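Grerkora Community Help
Offices and Workspaces > Glass, partitions and meeting rooms

Removing taped notices from a glass meeting room wall without wrecking the frosting

Posted by Manaia Sheehan
Viewed 3,591 times

We sublet part of a floor and I have been asked to get the meeting room looking decent before the lease review in February. The walls are glass with frosted panels. Over the years people have taped notices to the glass, and I would like to take them all down and put up one proper holder for the booking sheet.

My problem is the tape. I took one notice down last week and it left two strips of yellow gum. I rubbed at one with a kitchen scourer and now there is a dull patch the size of a thumb. I don't know if I scratched the glass or damaged a film. The landlord says the frosting is "part of the glass" but he also said the carpet upstairs was new.

I also want to know what to do about the desk chairs that get parked outside the room. People roll them out when they need space and leave them against the glass. There are marks on the lower part of the wall at armrest height.

What I have on hand is dish soap, rubbing alcohol, a plastic scraper and a box of microfiber cloths. I can buy something else if it isn't expensive.

Posted by tamarack_lane
Marked as helpful by 9 people

Find out first which side the frosting is on and what it is. Run a fingernail across the line where clear meets frosted. If you feel a small step, it is film. If there is no step on either side, it could be etched glass, or the film could cover the whole pane, so look for a seam or a cut line close to the frame. The dull patch you made is most likely scuffed film. That does not polish out. A glazing or sign shop can replace one panel of film and it is not a big job.

For the tape, go slowly. Warm it with a hair dryer on low for half a minute, lift a corner and pull it back flat against itself. Don't pull straight out. Whatever gum is left, put a cloth soaked in warm water and dish soap over it for ten minutes and then roll it off with your thumb. Keep the alcohol for clear glass only. Some films cloud when alcohol gets under the edge.

No scouring pads, no razor blades, and I would leave the plastic scraper in the drawer too unless you are sure it is bare glass.

Our place has much the same layout, with the notice taped to the wall of the meeting room and a couple of black high-back chairs out front. Both chairs have armrests and casters, so they are easy to push somewhere else before you start on the glass.
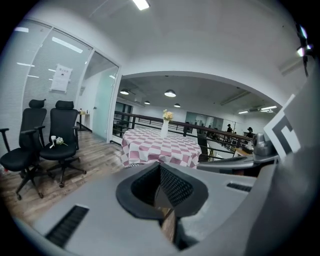
Keeping the chairs off the glass

Pick a parking spot and mark it. We have a wood-plank floor, so I used a strip of low-tack floor tape set back from the glass, and people do stop at it. Clear bumper dots on the backs of the armrests help as well. Rubber marks on bare glass come off with a damp melamine sponge. Don't use one on film.

Posted by Dell R.

just use WD40, works on everything

Posted by tamarack_lane

Please don't put that on film. It creeps under the edge and then the edge lifts.

Posted by officemove_8

Agree with tamarack on the film. For the booking sheet, we use a Millum acrylic holder that hangs over the door frame on a hook, so there's no tape at all. Measure the top of the frame before ordering. Ours was too thick for the small hook and we had to send it back. Suction cups will hold on clear glass but they drop off frosted film overnight.

If you have to tape something up for a day, use painter's tape on the clear part and take it down the same evening.

Posted by Manaia Sheehan

Thank you. I can feel a step, so it's film. I got the rest of the gum off with soap and warm water. I have asked a sign shop for a price on the one damaged panel and will post it when I hear back.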